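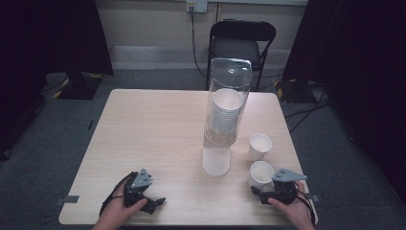

How to collect paper cup demos you won't have to throw out

Most guides to recording demonstrations with hand-held grippers tell you to get as many episodes as you can and let the model sort it out. I have never seen a model sort it out. At Llanos we recorded 3541 episodes of cup handling before anyone sat down and watched them from start to finish, and 1367 went in the trash. The steps below are what we do now. They are slower, and I can't promise they will work with your policy.

1. Write down the end state first.

"Take a cup" is not a task. Does the cup end up upright? Does it go next to the last one or anywhere on the table? If two operators would answer differently, your data will too. We put it in one sentence and tape it to the wall where the operator stands.

2. Practice with the grippers before recording.

Paper cups are a bad first object. They dent, they stick to each other, and a squeeze that feels gentle through a trigger can fold a rim. Let a new operator handle cups for one full session with logging off. People will tell you they picked it up in two minutes. Check their rims.

3. Decide what each hand is for.

With two grippers, people drift. One operator steadies the dispenser with the left and pulls with the right, then swaps when the arm gets tired. If you want both, record both on purpose and label them. Don't let fatigue pick your distribution.

4. Move the starting layout, but on a schedule.

"Randomize the scene" usually means the operator nudges things a few inches and gets bored. We use a printed list of positions for the dispenser and any loose cups, and change to the next line every 5 episodes. Change the fill level of the stack too. A nearly empty tube is a different problem from a full one.

5. Keep the failures in a separate folder.

Two cups coming out together is the usual one. I've read the claim that recoveries make the policy robust. Maybe. Ours got very good at dropping cups and picking them up again. Tag them, and add them later if you can show that they help.

6. Watch your own data.

Every episode, at double speed, on the day it was recorded. Look for hands outside the view, late starts, and tracking that jumps. The Vuvuteck checker we tried passed plenty of clips where the trajectory clearly skipped.

7. Train early on a small batch.

Don't wait for the big number. Our second set stopped at 3015 episodes, and I suspect we could have stopped sooner.

Rhonda Fraser

Comments

lokitz_lab: Does step 4 slow you down much? Our operators hate resets.

Rhonda Fraser: Yes. Ours hate them too.

pdm: Disagree on 5. We mix recoveries in from day one and see no dropping habit. Different cups, though.

Retdale reader: What do you do with dented cups? Swap them or leave them in?

Contact | © 2024 Llanos | Back to top

We use cookies to remember your settings. Accept or Manage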